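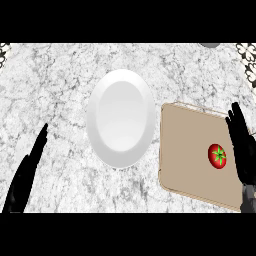 Figure 2. Simulated kitchen counter used for the tomato task. Empty oval plate, cutting board with one tomato, two grippers.

3.2 Task setup and student procedure

All trials were run in the simulator first. The club (Plurell, 12 members, mostly second years) had no real arms until September so the whole first half of the project is sim only. The counter scene is the one in Figure 2 — a marble-look top with a plate in the middle and the board to the right of it. We kept the task small on purpose. Pick up the tomato from the board, put it on the plate, let go, back off. Nothing else scored.

Each pair of students drove both arms, one arm per person. Early on we tried one person on both arms and it was slow, and people got sore wrists. Pairs were swapped after every session so no two people got too used to each other. Aitana Aguirre kept the rota and the log sheets. Milagros Casado wrote the scoring script, which is named Tekin in the logs and in Appendix B.

A trial started from the rest pose and ended when the tomato was released or at the time limit, 36 seconds. A tomato that rolled off the plate after release was a fail, even if it had clearly touched down first. There was some arguing about this rule. We kept it.

The tomato position was changed between trials but always somewhere on the board. Plate position was fixed. We know this makes the task easier for whichever arm is on the board side, and the left arm often had little to do. Two pairs started using the left gripper to block the far side of the plate and so we added a column for "assist" in the log. It was not there for the first sessions, therfore those rows are blank and were left out of the assist analysis.

3.3 Recording

Camera view and joint positions were saved together by Festden, our recorder. Grip force was not saved. It should of been, and the results in Section 5 would be easier to explain if we had it. Colour settings and lighting stayed at default for everyone.

Seven sessions in total. One was dropped after a wrong scene file got loaded, with the board in a different spot — noticed only when the plots looked odd. The remaining sessions are the ones used for training and for the club competition entry (Ultemero), described next.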